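Ovis / hand-held grippers / issue 44
Title: left and right swap over part way through a session
Status: closed, then open, then closed again
Opened: September 2026
Labels: recording, table-setting task, not the cable (see below)

Summary

In some of our table-setting recordings the left gripper's data turns up under the right gripper's name and the other way about. The video is fine. The jaw widths are fine, in the sense that they are perfectly good jaw widths belonging to the other hand. We only noticed when the replay script confidently closed the wrong gripper on nothing and carried the nothing across the table.

What we expected

Left is left for the whole session.

What we got

Left is left until somebody pauses for tea. After that it is a matter of luck.

How to make it happen

Start the recorder on the club laptop with both grippers plugged in. Record a few runs. Pause for longer than the laptop likes, so that it puts its ports to sleep. Wake it up and carry on. Look at the jaw width plot for any run after the pause. If the swap has happened, you'll see the right jaw opening and closing while the right hand is plainly doing no such thing.

Things tried, in the order we tried them

1. New cable on the right. No change. This is always the first thing we try and it has been the answer once, in March, which was enough to ruin us for life.

2. Swapped the two cables over. The swap stopped for the rest of the session, and the ticket was closed with the comment "fixed". It was not fixed. We had just not paused for tea.

3. Reinstalled the recorder. Lost the saved settings, including the table height, which then had to be measured again with a school ruler that starts at 2 because the end has snapped off. If your runs from that afternoon seem to float slightly above the table, that is why, and it has its own ticket.

4. Put a coloured sticker on each plug and its socket. Helped the humans. The laptop can't see stickers.

5. Ran on the Florneo hub instead of straight into the laptop. Worse. Now it swaps without the tea.
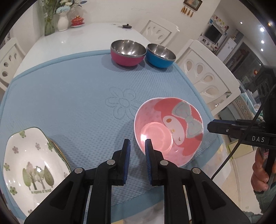 The swap check we settled on takes one look at the video and one at the plot, and needs no code at all. Find a moment where one gripper is doing something obvious, and see whose line moves. For this you want a camera view with both hands in it, so you know which side is which without trusting the labels. In the dining table set there is a gripper up close in the middle with the pink rabbit bowl just beyond its fingers, and the other jaw comes in from the right with DAS on it, its cable curving down and a hand on the black handle below. Write down which camera you are watching, then go to the plot. If the line under that camera's name stays flat while its blue pads close on something, the session is swapped from there on.

Please do the check on the run straight after every pause. Doing it on the first run of the day tells you only that the first run of the day is fine, and we have plenty of evidence for that already.

Cause

The recorder gave out names in whatever order the ports woke up. First one awake was left, second one was right. On a fresh start the left one always wins, for reasons known to the laptop. After a sleep they race. With the hub in between, the race seems to be rerun whenever the hub feels unappreciated.

There is a comment in the code above the guilty line that reads "order should be stable". Our club wrote that comment. We have left it in.

Fix

Each gripper now has its own number, read off the board at start-up and again after every wake. The names come from a small Enum in the settings file, LEFT and RIGHT, and each one is tied to a board number. If the recorder finds a board it doesn't know, it stops and says so. Previously it shrugged and called it right.

We also turned off port sleep on the laptop. Either change would probably do by itself, but we'd like to go home.

Tested with 30 pauses, long and short, with and without the hub. No swaps. One crash, which was the battery.

Reopened

The practice pair we keep in the Gallagher cupboard have the same number on both boards, because they were set up from the same copied card. The recorder saw two lefts and refused to start. This is correct behaviour and was very annoying. One of them has been renumbered, and the new number is written on the inside of the lid of its case, next to the old one, crossed out.

What to do with the old recordings

8 sessions were checked by hand and have a note in their folder saying which runs are swapped. For those, run the swap script once. Only once. Running it again swaps them back, and it will not mention this. There is now a line in the log when it has been run, so read the log first.

Sessions without a note have not been checked. Don't train on them for the regional entry, however good they look. The bowl runs look lovely and that has fooled us before.

Left over

The cable on the right still catches on chair backs if you walk round the table with it. Separate ticket, please, and not called "swap".

The spare cable bought in step 1 is in the drawer. It works. It always did.

Closing again.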